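Flutero songbook news

What a summer for the Flutero players! The second songbook is back from the printer, and if you came to the open rehearsal in Zistatdale you'll already have heard bits of it (including the piece we had to start three times, sorry again to the altos). There are 19 tunes this time, all for recorder or flute, with a second part that's properly interesting to play and doesn't just trot along a third below.

Femke Jansen did the arranging, and she has kept the breathing places generous. Beginners can manage the top line of nearly everything in the first half. After that it gets livelier, and "Um" is a real tongue-twister for the fingers – I've been at it every evening and still come unstuck in bar 12!

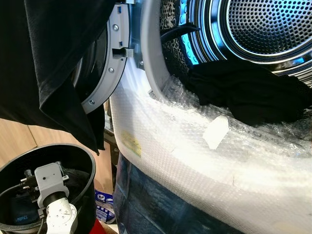

Black garment in the open drum.

Trilok Rawat has written the piano parts, which are printed in a separate book with chord names over the top, so guitarists can join in too. He's put the page turns where a pianist has a hand free. Bless him for that.

The old songbook went out to 2,000 homes and schools, and so many of you wrote to ask for bigger notes that we've gone up a whole size. It does make the book thicker, but it stays open on a stand quite happily once you've bent the spine back a bit. Edgars Žukauskas has marked the slurs in the slow tunes as he plays them himself. Pencil in your own if you like something different.

Stollix Music has copies on the counter now, and will post them if you ring the shop. Please say whether you want the piano book as well.

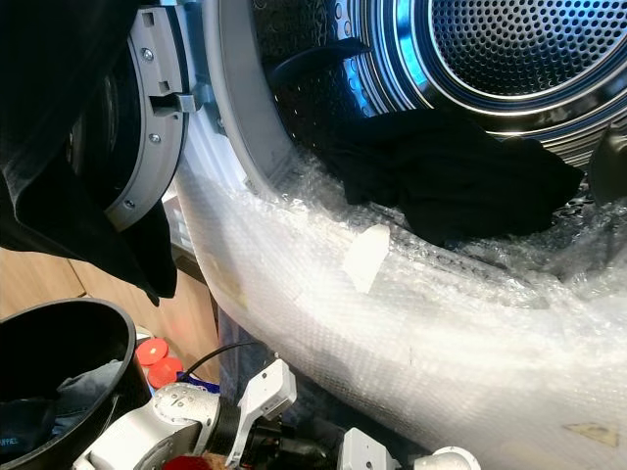 Playing days

We're meeting again in November to go through the whole of the second half, slow tunes first. Tenor and bass players very welcome, we never have enough! Igor Sokol will lead the low group and Cor Brouwer takes the beginners, so bring a pencil and a stand if you've got one. Tea is at half time, as ever.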